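Season Ticket Support: Case 2870
Subject: Member seats released in error during the renewal period
Status: Closed, with one item under monitoring
Raised by: Flestedo Football Club, Membership Office
Assigned to: Sebastián Barrientos, League Ticketing Support

Summary of the report

The Membership Office at Flestedo reported that a number of season ticket holders in the Bakke Stand had lost their reserved seats after the renewal window opened. The members concerned could sign in to their accounts and could see their payment history, but the seat line was blank and the status read "Released". In two instances the same seat had already been offered to a new applicant on the waiting list.

The club asked for the seats to be restored before the second payment date and for an explanation which could be passed on to members.

Initial checks

The account records were compared with the seating plan held by the league. The final count was 107 affected accounts, all of them in the Bakke Stand. No accounts in the other stands were affected, and match-by-match sales were working as normal.

Payments had been taken correctly in every case. The club was advised that no member should be asked to pay again, and that any member who had done so on their own initiative should be referred to this desk with a copy of the receipt.

As a first measure, the waiting list was suspended for the whole stand at 11.40. The club was asked to place a notice on its ticket page and to tell matchday staff not to reissue cards by hand. It was later found that several replacement cards had been printed before this advice was received. Those cards have been cancelled and the club has been given the list.

Steps taken

The seating plan was reloaded from the copy saved before the window opened. This had no effect on the account pages, which continued to show "Released".

The renewal rules for the stand were then read line by line against those for the rest of the ground. The Bakke Stand had been given a new block name during the winter, when the family section was moved closer to the corner. The seating plan carried the new name. The renewal rules still carried the old one. When the window opened, the system looked for members in a block that no longer existed, found none, and treated the seats as given up.

The block name was corrected in a test copy and the renewal was run again on a small group of accounts. The seats returned to the correct members, with the correct price bands. One junior ticket came back at the adult rate and was put right separately. 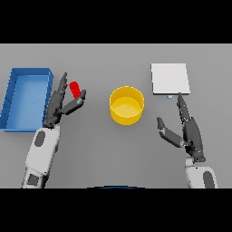 Brovberg, May

Update from League Ticketing Support, issued to all member clubs.

The correction described above has now been applied to the live system for Flestedo. All affected seats have been returned to their holders, and the waiting list for the Bakke Stand was reopened at 16.15. The two applicants who had been offered seats in error have been contacted by the club and have accepted places in the next block.

A similar fault was looked for at the other clubs which have changed their seating since last season. Droreo has renamed its away end and has also reduced the capacity of that end to 2000. The renewal rules there were found to contain the old name, but as no season tickets are sold in the away end, no member was affected. The name has been corrected and Droreo has confirmed that its plan is now in order.

Clubs are asked to note the following before opening a renewal window:

Any change to the name of a stand, block or row must be entered in both the seating plan and the renewal rules. The two are kept on separate pages and a change to one does not alter the other.

The preview report should be run and read before the window opens. A block showing no members in the preview should be reported to this desk, even where the club believes the figure to be correct.

Seats marked "Released" should not be offered to the waiting list until the first full day of renewals has passed. Clubs may set this delay themselves under Waiting List, Options.

Reply from the club

The Membership Office has confirmed that the accounts it checked are showing the right seats. It has asked whether members who received the automatic message headed "Your seat is no longer reserved" will be sent a correction — the message went to nearly all of those affected. A corrected message has been drafted and will be sent in the club's name once its wording has been approved.

The club also asked whether loyalty points had been lost. Points are held against the member and are not tied to the seat. A check of the affected accounts found no change in any balance.

Outstanding item

The direct debit file for the second payment will be compared with the restored accounts before it is released to the bank. Sebastián Barrientos will carry out the comparison and record the result under this case number. Should any difference be found, the case will be reopened and the Membership Office informed by telephone.

Further questions from members should be sent to the club in the first instance.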